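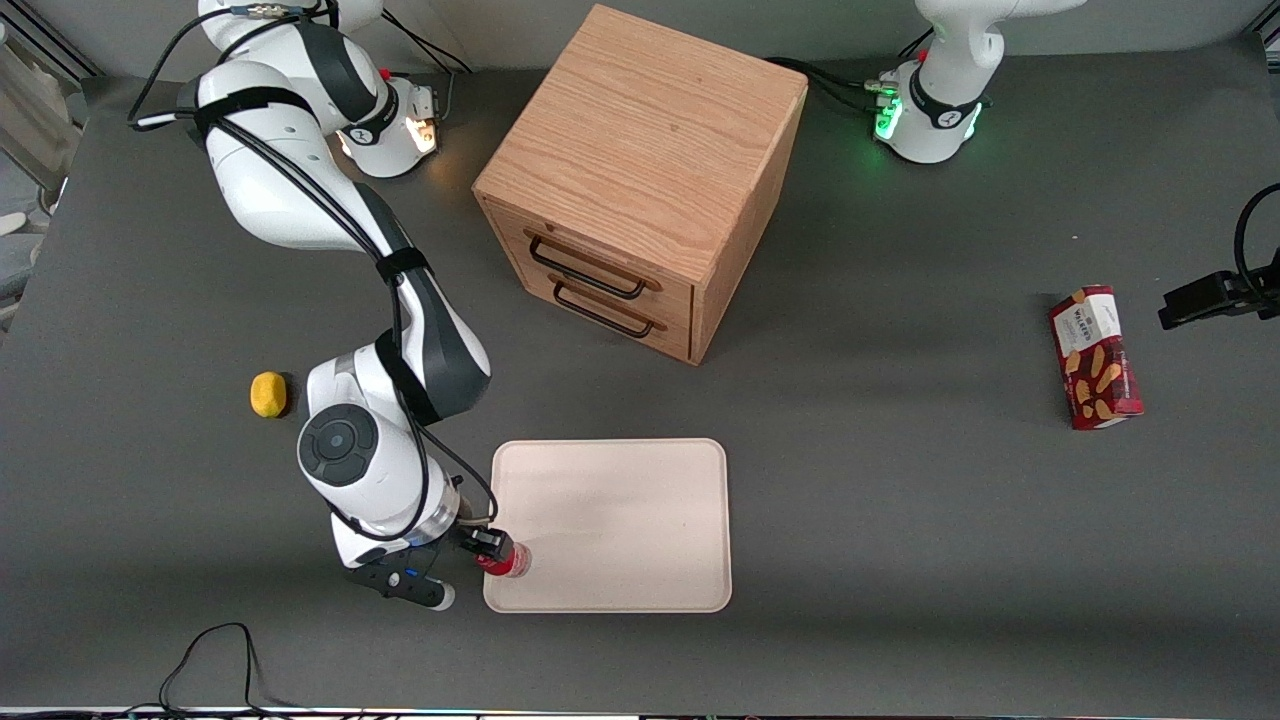 Tomoyo Arai asked at the interim review why the right arm had been allowed to keep moving after its gripper had stopped reporting, and whether the same thing could happen with a hand inside the work area. The first half of the question took us most of the term to answer. The second half changed how the cell is operated.

Summary of the fault

The Cluvlow project uses two arms at one table to place small household items on a serving tray and to put others away in a two-drawer cabinet. During a long run in March, the right gripper closed on an item and then sent no further position readings. The arm controller did not treat this as an error. It carried on with the planned path, pressed the item against the table, and continued to push until the wrist joint reached its current limit. The operator used the emergency stop. There was no injury. One fingertip was cracked and was replaced from stock.

Investigation

The team reviewed the logs for 221 placement cycles. Loss of gripper data was recorded in 16 of them, and in all but one the signal came back before the next movement began, so the fault had passed without notice. Every loss occurred while the wrist was turned close to the end of its range.

The cable run along the right arm was then inspected. The strap nearest the wrist had been fastened too tightly when the gripper was refitted in January, leaving too little slack for a full turn. Repeated bending had damaged one conductor inside the sleeve - the outside of the cable showed no mark at all. A continuity test with the wrist held at its limit confirmed the break.

A second cause was found in software. The Ultirow driver repeats the last valid reading when no new one arrives. Our program had no check on the age of that reading and accepted it as current.

Corrective action

The cable was replaced and strapped again with a service loop at the wrist. Strap positions are now recorded in the cell handbook. The program stops both arms if a gripper reading is more than 46 milliseconds old, and a restart requires a key press at the Hunano console. Wrist travel has been reduced by 7 degrees at each end.

In reply to the second half of the question, the team concluded that contact with a hand was possible under the old arrangement. Items are now reset only with motor power off.

Remaining work

The new stop has been tested by unplugging the gripper at rest and at low speed. Testing at full speed is still to be done in the Rampersad laboratory in May. The left arm uses the same strap layout, and its cable has not yet been opened for inspection.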